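読みもの > インタビュー > シミュレーションと学習データ

手本を集める仕事　Prasano データ収集チームに聞く

Prasanoの事務所は、倉庫だった建物の二階にある。開発中の学習システムはLirkevaといい、机の上の物をつかんで指定の場所へ動かす、という作業を手本から覚える。手本はほとんどがシミュレーションの中で作られている。集める側の責任者に、午後2時から話を聞いた。

まず、一日の流れを尋ねた。

「朝は前の日に集めた分の見直しです。操作を始めるのは10時過ぎで、昼をはさんで夕方まで。一人が続けて操作するのは一時間までと決めています。疲れてくると動きが雑になるというより、妙に速くなるんです。速い手本が混ざると、学習したほうも急ぐようになって、つかむ直前で物をはじきます」

操作には手元のコントローラーを使う。画面の中のアームを動かし、グリッパーを開いて下ろし、つかみ、運び、離す。始めから終わりまでを一本と数える。アームの各関節の角度、グリッパーの開き、仮想カメラの映像、そして「白い物を器の横へ」といった短い指示文が、一本ごとに組になって保存される。

一つの作業につき、手本は100本を目安にしているという。

「最初は300本集めていました。多いほうがいいだろうと。ところが中を見ると、後半の200本がほとんど同じ動きなんですね。同じ人が、同じ机で、同じ向きから近づいている。それなら100本にして、残りの時間で物の置き方や机を変えたほうが成績が上がりました。いまは配置を22種類用意して、そこに割り振っています」

配置というのは、机と部屋と、上に置く物の組み合わせのことだ。部屋の壁や床、窓の位置、光の当たり方も配置ごとに変える。配置を作る道具は社内でVindentと呼ばれていて、物の一覧から選んで机に落とすと、重なりや落下を計算したうえで初期状態を書き出す。

「Vindentは便利なんですが、任せきりにすると変な机ができます。机の端ぎりぎりに物が乗っていたり、アームがどうやっても届かない場所に目標があったり。届かないものは自動ではじきますけど、届くけれど人が見て不自然なやり方になる、というのは残ります。そこは目で見て落とします」

物の選び方について聞くと、少し考えてから答えが返ってきた。

「つかむ対象だけを置いた机は、学習には楽すぎるんです。余計な物がないと、モデルは机の上で一番目立つものに手を伸ばすことを覚えてしまう。指示文を読まなくても正解できるわけです。だから関係のない物を一緒に置きます。台所にありそうな物でそろえる必要もなくて、模型でも棒でも構いません。指示に出てこない物を避けて、指示に出てくる物へ行く。そこを手本で見せたいので」

関係のない物を置くと、操作する側の負担は増える。アームの肘が何かに触れそうになり、遠回りをする。その遠回りも手本に残る。

「遠回りは残していいんです。困るのは迷いのほうですね。つかむ物の上まで来て、そこで向きを決めかねて左右に揺れる。人間は考えているだけなんですが、記録には揺れとして入ります。これを学ぶと、モデルも物の上で揺れます。考えるなら、遠いところで止まって考えてくださいとお願いしています。完全に止まっている部分は、あとから機械的に詰められますから」

見直しでは、一本ずつ早送りで再生し、三つの印のどれかを付ける。使う、使わない、相談。相談の印が付いたものは夕方に全員で見る。この仕分けに使っている社内の画面がPapで、名前の由来を聞くと、誰も覚えていないとのことだった。印を付けるときにはキーを一つ押すだけにしてある。理由の欄もあるが、書くのは「使わない」と「相談」のときに限っている。

「理由を毎回書かせていた時期は、みんな『問題なし』としか書かなくなりました。読むほうも読み飛ばします。欄を減らしてからのほうが、書いてある理由がちゃんと具体的です。『右の指が先に当たって物が回った』とか」

失敗した操作はどうしているのか。

「落としたものは基本的に使いません。ただ、落としかけて持ち直したものは取っておきます。持ち直し方は、きれいな手本からは学べないので。これは別の箱に分けて、学習のときに混ぜる割合を変えています。入れすぎると、わざわざ落としかけるようになります」

冗談のように聞こえるが、春に一度そうなったという。持ち直しの手本を多めに混ぜた版は、つかんだあと必ず一度指をゆるめた。原因がわかるまで、グリッパーの制御の不具合を疑って数日を使った。

対象の形による難しさも聞いた。丸い物や四角い物は、どこから指を入れても結果があまり変わらない。細長くて平たい物はそうはいかない。

「平たい物は、机と指先の間に余裕がないんです。高いところで閉じれば空振りするし、下げすぎれば机を突く。それに、長いほうの両端をはさもうとしても指の開きが足りません。短いほうをはさむことになるので、手首をその向きに合わせて回す必要がある。斜めに置いてあると、その角度を画面で読むのがまず一仕事です」

取材のときに操作していたのも、その種類の配置だった。机には地形の模型や赤茶色の細い棒が二本並び、グリッパーは指を開いたまま、白く細長い物のすぐ上にある。
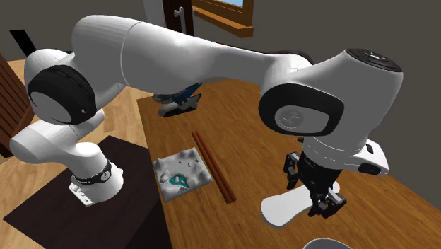 角度を読むのにカメラを切り替えすぎるのもよくない、と別の一人が口をはさんだ。操作する人が見ていた映像と、モデルに渡す映像が違ってしまえば、人には見えてモデルには見えない情報で動いた手本になる、というのがその理由だ。いまの決まりでは切り替えを認めているが、この人はやめたいと考えていて、やめれば手本の数は落ちるだろうとも言っていた。

責任者もこの点では迷っている。

「言っていることは正しいんです。物の向こう側が見えないまま操作すれば、人も手探りになる。その手探りこそモデルに必要な動きかもしれません。ただ、いま切り替えを止めると、平たい物の配置はほとんど進まなくなる。だから配置を半分に分けて、切り替えありとなしで比べる準備をしています。結果が出るのは10月の予定です」

実機との関係も尋ねた。Lirkevaは最終的に本物のアームで動かすことになるが、シミュレーションの手本だけで足りるとは考えていないという。

「摩擦はまず合いません。シミュレーションではつかめたのに実機では滑る、あるいはその逆。指先の摩擦の値を配置ごとに少しずつ振ってはいますが、それで全部吸収できるとは思っていません。実機の手本も後から足します。数は少なくていいので、シミュレーションで成績の悪かった作業から順に集めるつもりです」

操作を担当する人の採用では、ゲームの経験を問わない。慣れた人は初日から速いが、速さを抑えるのに時間がかかる。未経験の人は一週間ほどゆっくりで、その間の記録も大半は使えるのだそうだ。

「むしろ、最初の週の記録を捨てないでくださいと言っています。慣れた人の近づき方はだんだん似てきます。同じ人でも、初週と翌月では肘の高さが違う。誰がいつ操作したかは全部の記録に付けてあるので、偏ってきたら担当を入れ替えます」

話を終えたあと、夕方の見直しに少しだけ同席した。この日「相談」の印が付いていたのは四本で、そのうち一本は、つかむところまでは問題がなく、離すときに物が少し立ってから倒れていた。指示文には「置く」としか書かれておらず、倒れた先は目標の範囲に入っている。使うかどうかで意見が分かれ、結局その一本は保留になり、指示文の書き方を見直す項目が翌朝の予定に加えられた。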